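Storing Liquids at Home: Guidance for Residents
Prilholm Household Advice Service
Updated 26 March 2024

The Service receives many inquiries each year about the safe keeping of drinks, syrups and cleaning liquids. The following guidance applies to all kitchens and utility rooms in the Dinby and Prolten buildings.

Drinks

Cold tea and homemade cordials should be kept in clean containers with a tight closure. Residents are asked to write the contents and the day of filling on a strip of masking tape. Homemade tea should be refrigerated and used within 2 days.

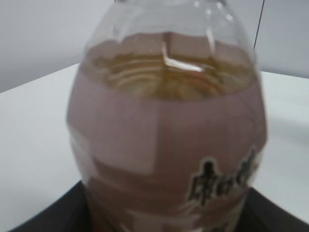
A clear bottle allows the level of the liquid to be checked at a glance.

Bottles should be rinsed promptly after use. For stubborn odors, dissolve 10 grams of baking soda in 500 milliliters of warm water, fill the bottle, and leave it to stand overnight. Caps are to be washed separately, with attention to the thread.
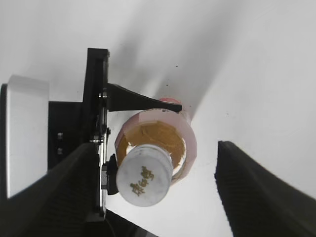
Cleaning products must never be transferred to food or drink bottles, even for a short period. They should remain in their original packaging, on a high shelf or in a locked cabinet. Different products must not be combined.

Shelves and Work Surfaces

Heavy bottles belong on lower shelves. Surfaces should be wiped with a damp cloth after pouring, as sugary residue attracts ants, particularly in August. Shelf liners may be washed at 40 degrees Celsius and must be fully dry before they are put back.

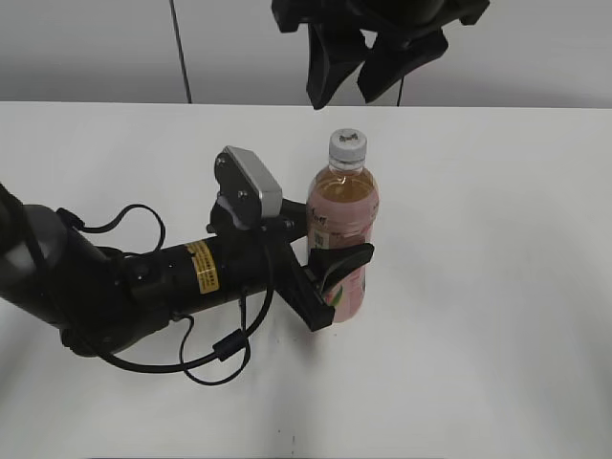
Plastic drink bottle standing upright on a white tabletop.

Empty bottles may be taken to the collection point beside the Sultana entrance. Caps should be left on.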